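Spending the second budget first: a talk with Kevser Dağdelen of Julanora

When I reached Kevser Dağdelen it was a little after eight in the morning and she had already been through one argument about shelving. She runs the equipment side of Julanora, a small training workshop that teaches people to set up and program robot arms, and every November she has to put together a list of what the place will buy in the coming year. I had asked her for half an hour. She very kindly gave me most of the morning, and I don't think either of us noticed.

I started by asking how she decides what goes on the list, and she laughed and said she used to do it completely backward. "I'd look at arms first, because arms are the fun part, and then I'd spend what was left on everything the arms need. There was never enough left. Our first year we had two lovely arms and we were clamping them to a door laid over sawhorses."

These days she begins with the bench and works up. Rail, base plates, wiring duct, power supplies, spare cable, and only then the arms themselves. The quote she accepted last year from Stitov, who cut the aluminum profile for her, came to $622 for one station, and she remembers the number because her director asked about it three times. "He said, that's a lot for a table. And I said, well, come and lean on it."

Cables came up more than once. She budgets a spare set for every arm, and she would like to budget two. "An arm moves all day and the cable has to go along for the ride. People price the motors down to the penny and then forget about the cable, and then one bad connector in the middle of a class and you've got six students looking at you."

A full station with two arms, controller boards and frame is down on her current plan at $2,785. She wants two more of them. She had a competing offer from Beddoe for a ready-made cell, which she speaks of quite fondly, but the lead time was 28 weeks and the service contract had to be paid up front for three years. "It was a beautiful thing, it really was. I just couldn't see telling the spring group to wait until fall."

I wondered about the things the arms pick up, and here she got very cheerful. Most of the sorting exercises at Julanora use toy bricks and plastic bins, which cost next to nothing. "I had a line in one budget for machined test parts, $401, and I crossed it out myself. You learn the same lesson from a brick. It lies on its side, it lies next to another one the same color, it's half over the edge of something – that's all the trouble a beginner needs." The money went to a second set of gripper fingertips, and she has never been sorry.

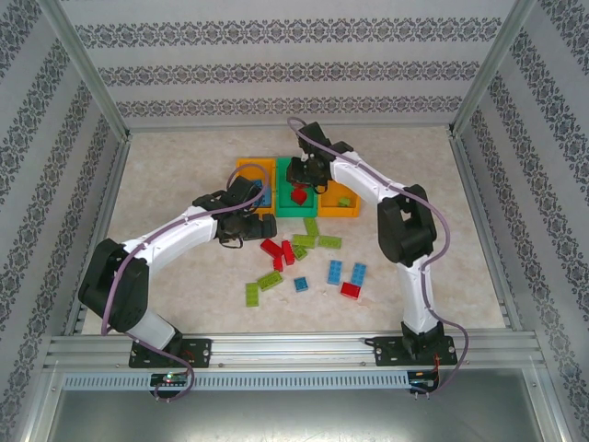
What she would tell a first-time buyer

"Ask for the price of the parts that wear out, before you ask for the price of the machine," she said, and then apologized for sounding like her mother, who bought cars that way. She also suggests calling a place that already owns the thing. She spent an afternoon with the people at Grinunwood before signing anything, and came home with four pages of notes, mostly on mounting holes.

And the shelving? Still undecided when we hung up. She was leaning toward the deeper kind.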